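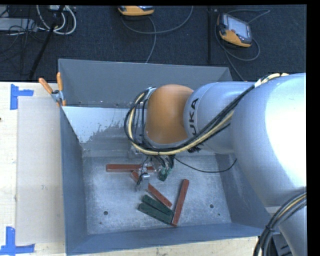 Ticket 1205
Project: Gastow bin picking
Component: Poneo grasp planner, Pliltel driver bridge
Status: Open, workaround in place
Opened: June 2025

Summary
Planner returns NO_VALID_GRASP while there are still bars in the bin. Happens when bars lie side by side or touch at the ends.

Steps to reproduce
1. Start the cell with the default Poneo config.
2. Put red and green bars on the bin floor, with the two green bars next to each other and their right ends up against a red one.
3. Request a pick with target class "any".

Expected: one grasp per free bar, sorted by score.
Actual: the first request sometimes works. After that the candidate list is empty and the task node retries until timeout.

Log
[poneo] segments: 3
[poneo] candidates: 22
[poneo] rejected, collision: 22
[poneo] result: NO_VALID_GRASP
[bridge] retry 5, giving up

Comment 1
Replayed the recorded point cloud offline. Segmentation merges the green bars and the red bar they touch into one object. The fitted box is then too wide for the gripper, and every candidate on it fails the collision check. Color is in the cloud but the clustering step ignores it.

Comment 2
There is a second problem. The bright patch on the metal by the back wall comes through as missing depth. Poneo fills the hole with the median of its neighbors, and the filled points sit above the floor — the collision checker takes them for an obstacle. Grasps on the bar near the back wall get thrown out for this even when segmentation is right.

Comment 3
Turned on color in clustering (use_color: true) and turned off hole filling. Same cloud, the bars now come out separately and the list is no longer empty. Planning time went up slightly. Not tested on live data yet.

Comment 4
Do not widen the collision margin to hide this. The cables near the gripper are not in the Qureshi tool model, so the margin is all that covers them. Separate ticket needed for the model.

Workaround
Use the config from comment 3. Limit bridge retries to one so the cell stops early.

Open items
— Hole filling should mark points as unknown, not occupied.
— Add the recorded cloud to the regression set.
— Fix planned for the July release of Poneo.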